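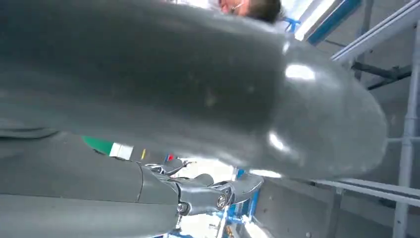
From the wrist camera. Most of what it sees is robot.

About Tulora

Tulora writes software for robots with two arms and too many fingers. We don't build the arms or the hands. Other people do that very well, and then they ring us.

We started in March, in half a unit at Memthorpe, with one arm on loan and a whiteboard we still haven't managed to clean properly. There are 16 of us now, plus a proper lease and a kettle that trips the breaker if the compressor next door is running. The whiteboard came with us.

What we do

Our main product is a control and perception stack called Lillton. It takes in the head and wrist cameras, the joint readings and whatever the hand is prepared to admit about its own grip, and works out where both arms should go next without introducing them to each other. Robot makers license it. So do factories that bought a robot before asking what it would run.

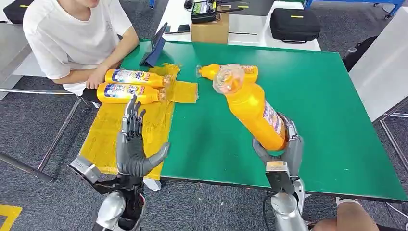 Our favourite problem is the ordinary bottle. It rolls, it's shiny, the cap is see-through, and the one beside it looks exactly the same. Depth sensors take a dim view of clear plastic and will cheerfully report the table behind it. Lillton keeps a running guess for every object on the bench, including the ones half hidden behind another, and hangs on to that guess when a hand gets in the way. The early versions forgot a bottle existed the moment a thumb went past. We've all worked with someone like that.

Planning comes next. The Rüegg planner (named after the street our first office was on, a naming meeting having run well past lunch) searches for a path for both arms together. It replans 5 times a second, and on a bad day it changes its mind every time. Most of our work this year has gone into teaching it to commit.

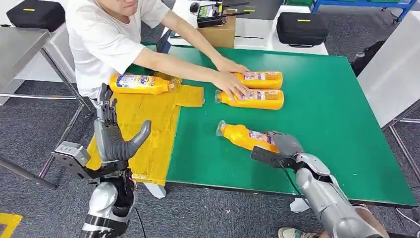 People share the bench with our robots, so the planner has to treat a human forearm as something that will move whenever it likes. We model reach, allow a margin, and slow the arm as the gap closes. Customers sometimes ask us to shrink the margin to save cycle time. We're happy to discuss it, at length, in writing.

Tooling

Every run is logged: video, joint states, planner decisions, and the operator's notes, which range from thorough to "nup". Our replay tool lines it all up on one timeline so you can scrub back to the moment things went pear-shaped and see which module to blame. It's usually calibration. The regression suite replays 760 recorded grasps against each new build overnight, and anybody who breaks it buys the morning coffees.

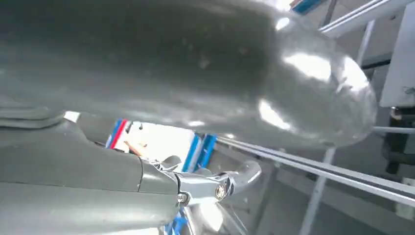 Wrist cameras get their own chapter in the manual. Mount one close enough to be useful and a good share of the picture will be hand, so Lillton masks out the robot's own parts using the joint angles and gets on with whatever is left. Glare on the casing still fools it now and then. A fix is in the next release, as it was in the last one.

Working with us

We take on a few integration projects each year and we like them difficult. Send a description of the task, the hand you're using and some unflattering footage. Students are welcome to apply for placements; you'll need decent C++ or Python and a tolerance for cable management.

Visits to the Memthorpe lab are by arrangement. Parking is round the back, past the tyre place.

Page last updated 2022-11-19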